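Innkeepers Board > Operations > Booking and Property Systems

Thread: Rindik door controller drops offline at a 2-story guesthouse

skaloswood_inn
We run the Skaloswood, an older guesthouse outside Vuldale. Room locks talk to a Rindik controller in the linen closet. Since December it drops off the network most nights near 2 a.m. and comes back by itself after about 60 seconds. Guests arriving late get a red light at the door and call my cell. Firmware is current. Log shows error 184 each time, with no text next to it. The installer wants to replace the whole unit. I would like a second opinion first.
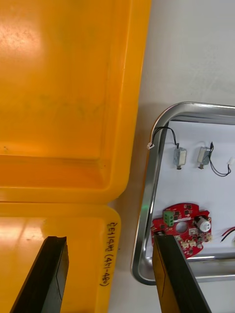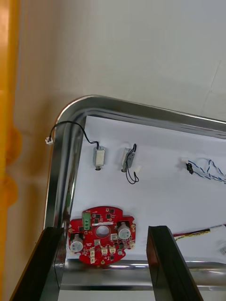
Despina Economou
Error 184 on ours was a lease renewal failure. The controller asks the router for a new address, gets no answer in time, and restarts its network side. Give it a fixed address outside the router's pool and watch the log for a week. Leave the hardware alone until then.

tworoomsup
Disagree. A lease problem would not hit at the same hour unless the router also restarts at that hour. Check the power supply. Ours sagged under load when the closet heater came on.

skaloswood_inn
No heater in the closet. The router does have a scheduled restart, set by the previous owner. I had forgotten it was there.

Despina Economou
Then turn the schedule off as well as setting the address. Do the address first.

tworoomsup
I would do one change at a time or you will not know which one mattered. And measure the supply anyway, with the locks connected.

mavromatis_rooms
We have the same controller at the Mavromatis. The locks should keep the last 100 codes in memory and open without the controller. If late arrivals get a red light, offline mode is disabled - it is under Access, second tab. That is a separate fault from the dropouts.

skaloswood_inn
Offline mode was off. It is on now. Schedule removed tonight, address stays as it is for the moment. Will post the log.

tworoomsup
Post the supply voltage too.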